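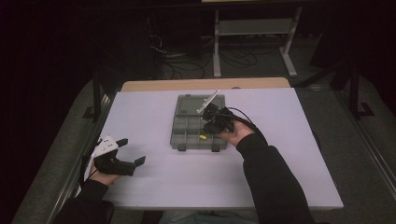 Relabeling the fuse and spares drawer, part two

Last time I got as far as admitting that the old system (envelopes, pencil, a shoebox) had stopped working. Since then I have moved the small parts for the three sewing machines into compartment storage and written an index for them. Most of the effort went into the index.

The machines are a Rothe straight stitch from my aunt, a Murnach overlocker, and the Amico portable I take to classes. They share almost nothing. The Rothe and the Amico use bobbins that look identical on the table and differ in height by less than a millimeter. Put the Amico bobbin in the Rothe and it will sew, badly, with a loose loop on the underside every few inches. I spent an evening adjusting tension on a machine that had nothing wrong with it.

So the first rule is that parts are sorted by machine, then by function, and never by shape. Sorting by shape is what the envelopes did. All the small screws were together, and the needle clamp screw for the overlocker has a finer thread than the one for the Rothe. It will start in the wrong hole and then bind after two turns.

Each part gets a code: one letter for the machine, two digits for the function, one digit for the variant. R213 is a Rothe presser foot screw, long. The codes live in a text file, one line per part, with the supplier and the last price paid. I tried a spreadsheet and kept opening it to change column widths.

The full list came to 574 items before I threw anything out. That includes needles, which I had been buying twice because I could never find the open pack. Size 90 universal accounts for most of the duplication.

Noura Karaki, who taught the overlocker class I took in October, keeps hers differently. She files by job: everything for hems in one place, everything for stretch fabric in another. It suits someone who changes task 9 times a day. I tend to stay on one machine for a week, so the walk to a second drawer costs me very little.

Thread is a separate problem. I have mostly settled on Duvine for piecing, in the 2000 meter cones, with a stand behind the Rothe – the built-in spool pin tilts under the weight. The cone stand needs the thread guide directly above the center of the cone. Mine was off by an inch and the tension wandered as the cone emptied.

Still open: the labels. Paper under tape yellows, and the printed kind peels off curved surfaces. I have a roll of cloth tape on order and will test it on the bobbin cases first, R110 and A110.

Filed under: sewing, storage
2 comments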